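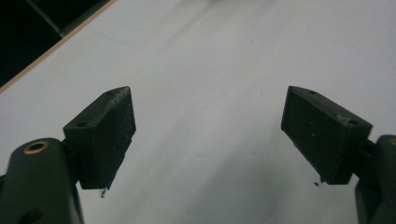 From: Karlijn Martens
To: bench-list
Date: Jul 17, 2024
Subject: Re: White work surface, seam and contrast

Griet Van Loon wrote:
> Two questions on the white board for the light wood table.
> 1. Does the seam down the middle matter for small parts?
> 2. The white sticks are hard to see on it. Do we keep white,
> or order the gray from Smits?

1. The seam is faint and a stick laid across it stays flat. Along it is a different matter. Thin stock can settle into the joint and then has to be lifted from one end. Keep loose sticks on the left panel and turn them so that they lie across the table.

If the panels drift apart, push them together from the short sides. Do not tape over the joint. We tried that at Kerkberg and the tape edge caught more parts than the gap did. 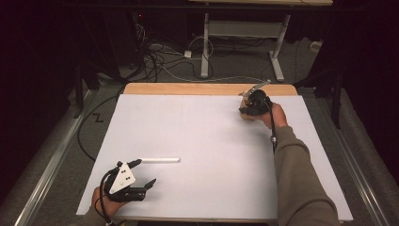

The light brown blocks give no trouble on either panel. They go at the far edge, with the bare strip of wood left clear behind them. Please don't slide the board back to cover that strip, as we use it to check that the board is square to the table.

2. Keep white for now. The sticks are a little brighter than the board and can be found if the light comes from one side. With the ceiling light alone they mostly disappear. Gray would fix this but shows every scuff, and the Smits sheet has a grain that I don't like under thin parts. Shabani has a gray offcut, 80 cm long, and will bring it on his next visit so we can compare.

Wipe the surface before each session with a dry cloth. Black fibers show up badly on white and are easily taken for marks in the board.

Still open: whether Clukeo will cut a one-piece board to our size. Kaja asked them under order 801 and has had no reply.

Karlijn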